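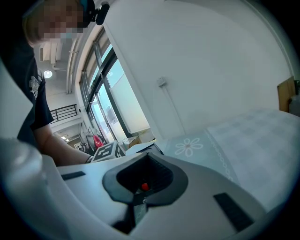

I've been meaning to write up how I compare hand-held grippers for ages, so grab a cuppa. If you've got two of these things on the bench and can't decide which one to collect your demos with, you don't need a lab, you need a tablecloth and an arvo. The first thing I look at is what the wrist camera gets to see of the jaws. On the big grey one, there's a black pad in the middle with fine dark ribs down the inside right wall, and you can look straight down the opening to the little red-orange object sitting in it. Lovely! On my older Plimetis the jaws hide nearly everything once they're closed, and that makes the footage a pain to label.

What you'll need
Two grippers (mine are a Brovico and the Plimetis), one camera you can swap between them, a printed marker block, a kitchen scale, and a few small things to pick up. Bright colours are your friend. Grey object plus grey gripper equals a very long evening.

Step 1: Match the cameras
Same lens, same exposure, same mount height if you can manage it. Lock the exposure before you start. I've got big windows and a white wall, and auto exposure will happily spend the whole session chasing one and then the other.

Step 2: Check the marker block
Hold the block just past the far edge of the gripper and tilt it about until you've had a good look at two faces. Run your detector on the recording and write down where it drops out. Do it again with the other gripper, at the same distance (I use a bit of string, very high tech).

Step 3: Weigh them
My Brovico came in at 290 grams without the camera and the Plimetis at 359. Doesn't sound like much, but my wrist noticed by the end of the second batch.

Step 4: Do the picks
I do 6 objects, four tries each, then swap grippers and go again. Keep the order the same. A pick counts if you can lift it, carry it across the cloth and put it down without dropping it. Patterned cloth is worth using by the way, flowers and checks give the tracking plenty to hang on to, whereas my bare white desk was hopeless.

Step 5: Replay everything
Load both sets into whatever you use (I'm on Orozco, older version, still fine) and scrub through with the sound off. Mark every spot where you lose sight of the object. If the lost patches line up with the jaws closing, try a slightly higher camera mount before you blame the gripper.

I'm printing a softer set of pads for the Plimetis next, and I'll add those numbers to the table once I've run the same picks with them.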